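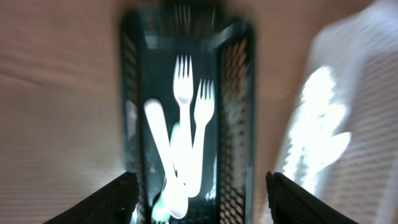
White plastic forks in a mesh caddy.

Speaker notes: getting your small business onto other people's newsletters

Opening (2 minutes)
Good morning and thank you for coming so early. I run a small translation office, Clullia, and for many years I had no marketing at all. I waited for the phone to ring. Today I want to talk about guest columns: you write a short piece, and another business sends it to its own readers.

Why I started
In March my largest client closed its office in Prernbridge. I wrote to 13 newsletter owners and asked if they wanted a free article. Six answered. Two said yes. (Pause here, let them think about these numbers.) One of the two was Brestska, a bookkeeping service with 900 readers. Small list, but all of them are owners of firms like mine.
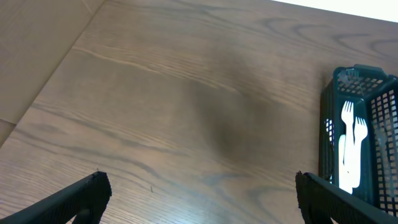
How to choose a newsletter
Read three old issues before you write to anybody. Look at who is asking questions in them. If the readers are beginners, do not send an expert text – I made this mistake with Ninh, and they returned my article very politely.
Ask how many people open the letter. The size of the list tells you little.

The first message
Keep it to five lines. Say which issue you read and what you liked. Offer two titles, so the owner can choose. Do not attach the finished article.
(Show my first message on the slide, then the shorter one. Read only the second aloud.) 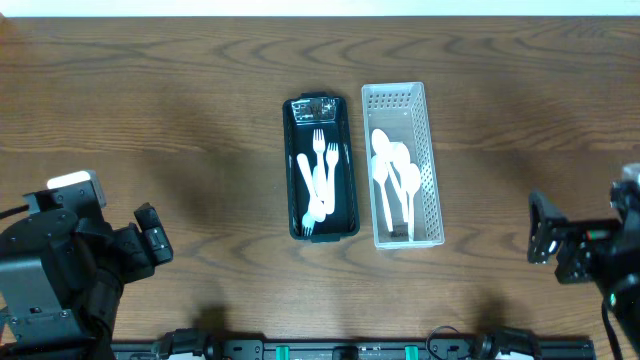 Clullia

What to put at the end of the article
One link and one offer. I used to put my whole price list there and it brought me no calls. Now I offer to check one page of text free of charge, and the reader must write to me to get it. From the Brestska column I got six such letters and two of them became regular clients.

Questions
If the room is quiet, ask who already has a newsletter of their own, and invite them to exchange addresses at the coffee break.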